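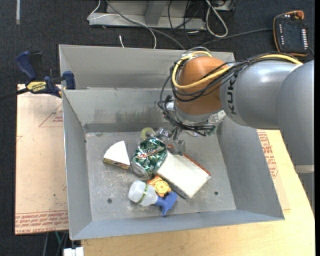
A Kider cell with a KUKA arm over the metal picking bin, mixed household items on the floor of the bin.

Kider (bin-picking kit)

Kider is a bin-picking kit sold by Skolton, a small automation firm based in Drullitz. It is sold as an add-on for robot arms the buyer already has. Covers the bin, the software and setup help. Arm not included, and neither is the table.

Contents
1 Overview
2 Kit and setup
3 Software
4 Service plan
5 Reception
6 See also

Overview
The kit is aimed at labs, schools and small packing shops that want to try picking mixed goods without buying a full cell. Mixed goods meaning things that don't match: books, foil packages, toys, bottles. Most starter kits of the period shipped with blocks or identical parts. Kider was first shown in June at the Moschos trade hall in Drullitz, by Ourania Spanos and Leonidas Lazaridis, who had started Skolton together. Sales opened the same month.

Kit and setup
Sold in 3 sizes, which differ in the bin and in the number of picks the license allows per day. Bin is open at the top with sloping walls, so items slide back toward the middle instead of wedging in a corner. Side wall flares out to give the wrist more room on the way down. No fixed mount. Buyers clamp the bin to a bench or table with whatever clamp they have, and an ordinary bar clamp will do.

Cable routing is left to the buyer. The manual has one page on it, widely seen as too short. Loops near the wrist need enough slack for a full turn but should not hang below the fingers. Cable ties are not in the box.

Setup time given by the maker as up to 15 hours, including calibration. Calibration has to be redone if the bin is moved, even slighty.

Software
Runs on a separate PC and talks to the arm controller over a network cable. The teach pendant stays in use for jogging and for stops. Picks are planned one at a time: software looks at the pile, chooses a grasp, sends the move, checks again. Shiny wrappers and see-through plastic were weak points in the first release. A later update, mostly the work of Glykeria Kontogiannis, added a retry from a second angle.

The item library holds 1561 household objects. Users can add their own, though the tool for this was described in the release notes as "rough" and has not changed much. Items not in the library can still be picked, just without a name in the log.

Service plan
Optional, paid yearly. Covers remote help, library updates and one site visit. Theano Drakos ran the service desk at launch and wrote most of the help pages. Gripper finger wear is not covered. Customers outside the Drullitz area pay travel on top of the visit.

Reception
Kalliopi Kontogiannis, reviewing the middle size for a regional trade newsletter, liked the bin and the picking log, disliked the manual and teh license limits. Said thin flat items against the wall were still a problem. Score was 3 out of 5. Skolton replied that the daily limit would be raised for schools; the price list has since been changed to match.

See also
Bin picking
End effector
Teach pendant
Skolton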